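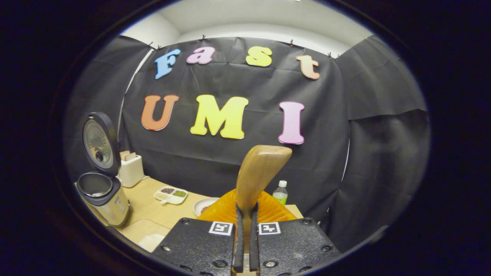

Page last changed: September 14, 2026

Clerkimano: A Curtained Tabletop Booth for Small Kitchen Appliances
Student project report, Trodham design workshop

1. Purpose

The project set out to build a small enclosure in which everyday kitchen appliances can be set up, used and looked at against a plain dark background. The work was done over one term as part of the Trodham course on temporary interiors. The booth was given the working name Clerkimano, after the storage room where the first version stood.

The requirements were taken from the course sheet. The booth had to fit in the corner of an ordinary room, leave the walls and ceiling unmarked, come apart without tools and cost little. It also had to hold at least two appliances at table height with their lids and slots fully accessible.

An earlier class had built a booth named Yakubu from painted hardboard. Its panels were still in storage when our project began. They were stiff and easy to wipe, but two people were needed to carry each one, and the paint showed a pale sheen under the ceiling lights. We kept the Yakubu floor plan and replaced the boards with cloth.

2. Construction

2.1 Backdrop

The back of the booth is black fabric, held along its top edge by four small black clips. Several methods of hanging were compared on paper before the first build. Sewn loops would have given the cleanest top edge but could not be moved once made. Adhesive strips were ruled out by the requirement about marks. Clips can be shifted in a few seconds when the cloth has to be pulled flatter, and black ones do not draw attention to themselves.

The white ceiling above the backdrop was left uncovered. A cloth roof was tried in June and taken down the same day. It blocked most of the room light and sagged toward the center of the table.

2.2 Side curtains

Separate black drapes close the booth on the left and right. The right-hand drape hangs in loose folds and has a horizontal crease where the fabric overlaps. Ironing was not part of the build procedure. The crease could be reduced by storing the cloth on a roll, and this is listed under further work.

The sides were made as separate pieces so that either one can be drawn back while the other stays in position. This matters mostly for the left side, where the appliances stand close to the curtain and steam from the cooker has to be allowed for.

2.3 Table

The table has a light wooden top. A dark top was considered. Under the Yakubu setup, crumbs and water drops were hard to find on a dark surface, and cleaning took longer than it should have. On the pale top both are easy to see. The contrast with the curtains also makes the front of the work area clear to anyone setting things down.

A pale square mat with slightly raised edges lies near the front-left corner. Our instructions assign it to small wet or crumbly items, which would otherwise be put directly on the wood.

2.4 Lettering

The lettering on the back cloth consists of seven large foam-style letters in two rows. The upper row reads "Fast" and the lower row "UMI", the second row being larger and bolder. The colors are light blue, pink, yellow and peach-orange in the upper row, and orange, bright yellow and pink in the lower.

The letters were put up by eye. In the upper row the "a" sits slightly high and the "t" tilts slightly downward. In the lower row the "I" sits a little lower than its neighbors. A chalk line on the cloth would have fixed this, but test lines proved difficult to brush out. The rounded, slightly beveled edges read well against the black, and the words stayed legible from the far side of the room in our checks.

3. Appliance layout

The rice cooker stands at the far left with the toaster just to its right. This order was chosen for the lid. The cooker lid opens until it stands upright, and any shelf or rail above that end of the table would interfere with it. No shelf was included in the design.

The inner side of the lid carries a round, silvery plate with small perforations and a central knob. With the lid open, the plate and the rim of the inner pot can both be reached for wiping. The body is a brushed silver cylinder with a black band around the top.

The toaster is white. Bread is loaded from the top, so the clearance rule is the same as for the cooker: nothing is to be hung or leaned over the slots. The cloth behind is the main safety concern in the whole design. Our instructions require the gap between toaster and curtain to be checked before each use, and the toaster to be unplugged when the booth is left. Toast is to be lifted out only after the slots have popped up, and no metal utensil is to be used for it.

4. Cost and time

The spending limit was 1759 in course credits. The hardboard version had been recorded at 3852. Our final total was 1679, and most of this went to the fabric. The table and both appliances were borrowed from the Bratura stock room and are not included in any of the three figures, so the comparison covers the enclosure and lettering only.

The booth was put up and taken down 9 times during the term. Time was lost chiefly in leveling the top edge of the backdrop. Clipping from the center outward gave a flatter cloth than clipping from one corner, and the instructions were changed accordingly after the third build.

5. Problems

Fabric lint was a recurring fault. Black cloth sheds when new, and fibers collected on the table and on the cooker lid. Shaking the cloth outdoors before hanging reduced this but did not stop it. Washing was put off because the supplier gave no shrinkage data.

Cord routing was not solved well. The cords were run behind the table, where they have to be found by feel when the side curtain is closed. A cord tray was drawn up and left out to stay within the limit.

6. Further work

The next group should wash and re-measure the cloth, add a weighted hem to the side drapes, and test a storage roll long enough for the backdrop. A heat-resistant panel between the appliances and the curtain should come before any of these. The cord tray drawing and the cutting list are in the Clerkimano folder in the workshop cabinet, second drawer, together with the spare clips.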